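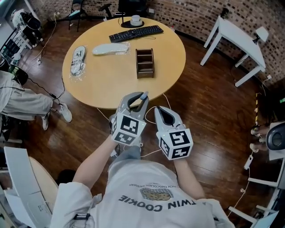 By February she dreamed in grippers. Lastier paid per accepted example, and the round table at Wutwood was hers until six.

She picked up an insole in its plastic, moved it, set it down, and said "done" out loud. Example 554. The contract was for 2,000. Plastic was the hard part -- it slid, and the jaws had to close slower than a hand wanted to.

At home she reached for a cup and stopped with two fingers out, stiff, waiting for them to close.

In the spring they let her watch the model run. The arm came down over an insole, paused, backed off a little and came in again from the left. She knew that pause. She did it whenever her shoulder hurt.

"We can filter that out," the engineer said.

"Leave it," she said, and went back to the table.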